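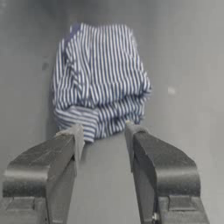 Uriel Palacios wrote in to ask whether the Brodora gripper kit is worth buying if all you want it to do is pick up clothes. For shirts, yes, with some patience.

The kit has two fingers, a wrist camera and a mounting plate. Fitting it to our Getport arm took roughly 20 minutes. The pointed tips get under a fold well enough, and striped cotton gave us less trouble than plain. Out of 200 tries on crumpled shirts it dropped 7, mostly when it had pinched a single layer near a cuff.

The software is the weak part. It forgets the grip setting each time you restart, and the February update didn't fix that. The manual is thin too. The Zudon kit is easier to set up but its tips are too blunt for thin cloth.

Reviewed 06/07/2024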